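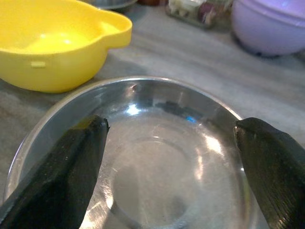 Yellow plastic bowl with a looped handle, on a grey marble counter.

Keeping Plastic Bowls and a Marble Counter in Good Shape

By Ustyna Chornovol

Plastic prep bowls are cheap and light, and most kitchens end up with several. The ones with a handle are the most useful, as you can hold the bowl with one hand and scrape it out with the other. They do pick up stains and smells, and marble has its own problems, so the two are covered together.

Onion and garlic smell

Rinse the bowl with cold water as soon as it is empty, then wash with dish soap and warm water. If it still smells, make a paste of baking soda and a little water, rub it over the inside and leave it for an hour. For a bad case, fill the bowl with water, stir in two spoonfuls of baking soda and leave it overnight.

Do the handle too. Food collects where it joins the wall, and an old toothbrush gets in there better than a sponge.

Tomato and turmeric stains

Wipe the inside with a few drops of cooking oil before the sauce goes in. Once a bowl is stained, wash it and set it on a sunny windowsill for a day or two. Turmeric fades a lot this way. Tomato takes longer.

Don't use steel wool or the green side of the sponge. A glossy bowl turns dull quickly, and the scratches hold color.

Peeled garlic and cut onion

A clear glass jar with a tight lid is better than plastic for these. Glass doesn't hold the smell and you can see what needs using up. Keep the jar in the refrigerator. Cut onion is fine for several days, peeled cloves for up to a week. Don't cover raw garlic with oil and leave it out on the counter.

Marble

Lemon juice, vinegar and wine leave dull marks on marble, sealed or not. Blot a spill, don't wipe it, then go over the spot with a damp cloth and dry it. Never clean marble with vinegar.

Put a folded towel under metal dishes, which can scratch or leave gray lines. Plastic can go straight on the stone, but check that the bottom is clean first. Grit stuck to the rim does the scratching.

Fine scratches are a job for polishing powder made for marble. Solomiia Tkachuk wrote in to ask about sandpaper. You can wet sand honed marble with 1000 grit and then 2000, but try it in a corner first. Anything as coarse as 200 should be left to a stone shop.

Last updated 9 November 2018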